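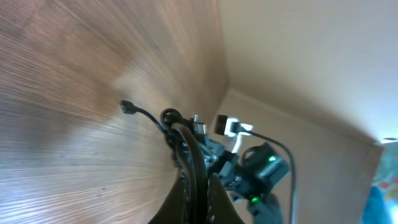

3. Perception inside the shelf compartment

In this chapter I describe the software that decides where the fingers may go when the arm works inside a cabinet. The planner itself was written by Anas Nasrallah and is explained in chapter 4. My part is the module before it, which we call Zein.

3.1 The problem

On an open table our old pipeline was good enough. Inside a boxy compartment it had two difficulties. The first is that plain cream panels give almost no texture, so the matching step finds few points on them. Wood grain gives many points, but the lines look alike, and the matcher often joins a point to the wrong line. The second difficulty is the gripper. From the wrist camera the fingers and the cables cover a good part of the view, and the old code treated them as an obstacle very near to the arm. The planner then refused to move at all.

3.2 The mask

I decided to remove the gripper from the images before matching. A fixed mask works for the fingers when they are closed and for the gripper body. It does not work for the cables, because they bend differently at each wrist angle. For this reason Zein keeps a set of masks, one for each range of the wrist joint, and makes the border wider where the cable loops are.

The masks were trained on 3,678 images recorded in the Harkby lab in September. I labeled 1,479 of them by hand. The other ones were labeled by the first version of the model and I only corrected them. I must mention that small bright parts, such as the green LEDs and the metal connector, were at first left outside the mask. The planner saw them as tiny objects floating in the air. After I added a rule that fills closed holes, this error became rare.

3.3 Finding the corner

When the mask is applied, the module looks for long straight edges and tries to fit planes to the regions between them. The seam between wood and a light panel is easy, as the color changes strongly. The edge between two light panels is soft, and here I use a lower threshold and accept the line only if it passes near the corner that was already found.

3.4 Results and open points

I ran 400 approaches in the simulator Bendbridge before we tried the real arm. The planner received a usable corner in most of them. The failures came mainly from strong glare on the wood. My supervisor, Normand Tremblay, proposed to lower the exposure, but then the soft edge was lost more often, so I kept the original value.

There are 2 points I could not finish. The mask selection does not know if a cable has been moved by hand, and someone must start the calibration again. Also, objects that show only as a narrow strip at the border of the view are ignored by the plane fitting. For now Anas adds a safety distance on that side in his planner configuration.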